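How to get towels soft again (hard water version)

Moved to Flarnville in the summer and every towel went like cardboard by November. Water here is very hard. Tried a few things, this is what stuck. No fancy products, you probably have it all in the cupboard.

You need
White vinegar, bicarb, your normal powder. A tub or a clean sink if yours is a top loader with no soak setting.

Step 1 – Stop using softener
I know. But it coats the loops and they stop soaking anything up. Mine was Drokex, the blue one, not blaming it, they all do it. Finish the bottle on bedsheets if you hate waste.
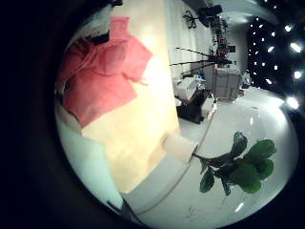 Step 2 – Strip wash
Towels only, drum half full. No powder at all. 600 ml of vinegar straight in the drum, hottest wash the label allows. Coloured ones seperate from whites the first time, reds and pinks especially. Don't add the bicarb yet, the two just cancel each other out.

Let it run right through. Smells like a chip shop, goes off later.

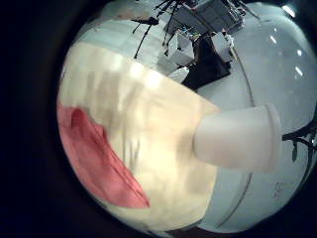

Poltville, 23/12/2019
Update, writing this at my sister's. Her water is just as bad so did hers as well, same method, but had to do the vinegar wash twice on the old bath sheets. So if yours are years old do step 2 again before going on. Rest is unchanged.

Step 3 – Bicarb wash
Straight after, dont dry them between. 4 big spoons of bicarb in the drum, still no powder. Warm is fine. Leave to soak for 30 minutes if your machine lets you pause it. The Ruchti I have does, hold the start button down for 3 seconds.
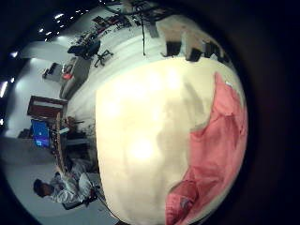
Step 4 – Shake and dry
Shake each one hard, both ends. This does more than you'd think – the loops stand back up. Line if it's breezy, then ten minutes tumble. Radiators are the worst, crispy every time.
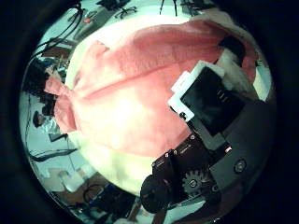 Step 5 – Keeping them that way
Half the powder you normally use. Vinegar in the softener drawer, small splash, every few washes. Check your machine's booklet first, some makers don't like it on the rubber seals. Never put vinegar in with bleach.

New towels – wash before first use, same as step 2 but cooler.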